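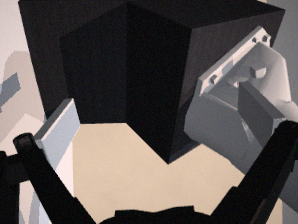

Last updated: Saturday, October 13, 2018

Huriria regional cookery project -- second progress report to the Kettler Fund

You asked for a shorter report than the last one, which ran to 16 pages and had a whole appendix on lentils. We have taken the hint.

The aim remains to write down how people in the Huriria valley cook on ordinary weekdays, before the restaurants finish deciding it for them. Visitors are served grilled trout with almonds, which most households in the valley eat perhaps twice a year, and then under protest. What they eat the rest of the time is barley, beans, greens and a sour cheese that does not travel and should not be asked to.

Recipes. We have now collected 710, against nearly none when the grant began. A fair share of these are the same bean soup. Every cook insists hers is different, and having eaten most of them we can report that she is right about the salt. We propose to print seven versions and refer complaints to the publisher.

Test kitchen. Six cooking days were held in September at the Horura hall. The oven there has two settings, off and cremate, so the baked dishes were moved to the school and did much better. The barley flatbread still will not work with shop flour. We have gone back to the mill and will try again with a coarser grind.

Measurements. Turning "enough" and "until it looks right" into grams is slow work. One contributor gave all her quantities in terms of a blue cup, since broken. We are estimating.

Spending. Food and hall hire are within budget. Travel is over, as the Alter road was shut for most of the month and the way round is long. We would like to move the unspent printing money across to cover it, if you agree.

Next period. Finish the preserves and pickles, which depends on the cabbages, and send you a draft of the soup chapter. The lentil appendix is available on request.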